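HOME ELECTRICAL SAFETY
Unit 5: Cords, power strips, and desk wiring
Handout for the evening section. Instructor: Noemi Valentini

Read this before the October workshop. Bring the load sheet you started in Unit 4, even if it is not finished.

What a cord is rated for

Every cord sold for home use has a limit on the current it can carry. The limit depends on the thickness of the wire inside, which is given as a gauge number. A lower number means a thicker wire. A 16 gauge extension cord is fine for a lamp or a radio. A space heater should go straight into the wall outlet.

Length matters too. A long cord has more resistance than a short one of the same gauge, so the voltage at the far end drops and the cord gives off more heat. A cord left coiled while in use cannot shed that heat well. Unroll it all the way.

Adding up the load

Power strips do not add capacity. Everything plugged into one strip draws through a single cord and a single outlet. To find the load, read the wattage on each label and add.

Sample desk from last term's class (Kjell Nygård's load sheet):
Desktop computer and monitor: 394 watts
Laser printer while printing: 635 watts
Lamp, speakers and chargers: 248 watts
Total: 1,277 watts

Divide by 120 volts and you get 10.6 amps. That is under the 15 amp rating of a typical strip, but remember that other outlets in the room may be on the same circuit. Some labels give amps and no watts. Multiply amps by volts to convert.

Cords on and behind a work surface

Most of the problems students bring to class start with loose wiring on a desk or table. Cords get pinched by drawers, bent hard at the plug, or buried under papers. A tangle also makes it easy to pull the wrong plug.

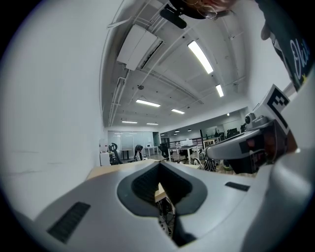
Sorting a tangle

1. Turn off the equipment, then unplug everything at the strip.
2. Pull each cord free from the device end. Do not yank on the plug.
3. Run your fingers along the full length and feel for nicks, flat spots and stiff sections.
4. Throw out any cord with damaged insulation. Tape is not a repair.
5. Label both ends before plugging back in.
6. Gather the slack in wide loops and hold it with a loose hook-and-loop tie. Keep the cords of high-draw equipment separate.

Warning signs

A plug that is hot to the touch, a brown mark on an outlet face, a buzzing sound, or a breaker that trips more than once. Stop using the outlet and have it checked.

For the workshop

Complete one load sheet for a desk or counter at home. Joar Blomqvist will have the plug-in meters at the front table from 6:30 p.m. Sign one out and return it at the end of the session.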